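Do You Really Need Eight Glasses of Water a Day?

Somebody has probably told you to drink eight glasses of water every day. Did they say who worked that out? Ask them. I bet they don't know.

Your body does need water. It's in your blood, your spit and your sweat, and you lose a little each time you breathe out. So far, so good. But why eight? A kid playing soccer in July and a grandpa napping on the couch can't need the same amount.

And how big is a glass, anyway? Nhung Mai, who is 10, tested this in her kitchen. She filled her two favorite cups to the top and poured each one into a measuring jug. One cup held twice as much as the other! Eight of the big ones would be a lot of water.
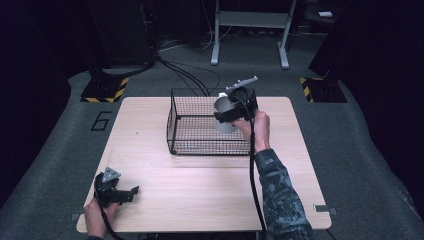 Then there's food. Soup has water in it. So do oranges, cucumbers, milk and even bread. The eight glasses rule often forgets all of that.

Watch out for ads, too. If a bottle says its water is "smarter" or "more alive," ask what that means. Water doesn't go to school.

So how do you know when to drink? Thirst is a pretty good alarm. Drink more when it's hot, when you're running around or when you're sick. Dark yellow pee can be a sign that you need some water, but vitamins can change the color, so don't trust that one all the time either.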